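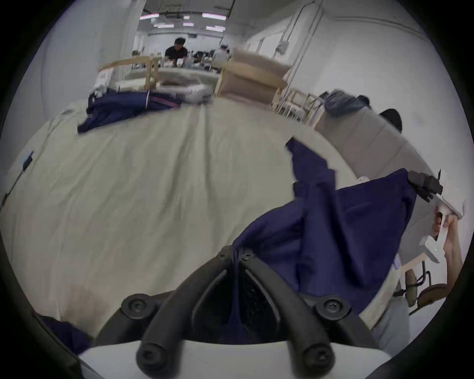 Section 5. Folding Dark Garments on a Covered Table

The Pendeck table cover turns any wide table into a folding surface. It will do this even if you own an ironing board and have merely forgotten where it lives.

Before you start

Pull the cover toward you from the near edge, then smooth it with your forearm. Long ridges are normal on a cover that has been stored folded. Ridges you can feel through a shirt should be smoothed again.

Note: Pale covers show stains. The stain will not transfer once dry, but it will be the first thing your guests mention. See Section 9 for washing.

Folding

1. Put the whole pile at the far side of the table and take one garment at a time. Two navy garments in a heap look exactly like one large navy garment.

2. Lay the garment face down and find the top corners. With dark cloth, go by feel along the seams.

3. Lift by the corners and let the loose folds drop out. A second pair of hands helps here, provided both people agree on which end is the top.

4. Lower the cloth flat, bring the sides to the middle, and fold up from the hem.

5. Leave it alone for 30 seconds. If it opens by itself, repeat step 4 with more conviction.

Caution: Keep cables and small devices off the folding area. They get folded in, and they are found in April.

Caution: Do not stack finished garments on a chair. Someone will sit on it.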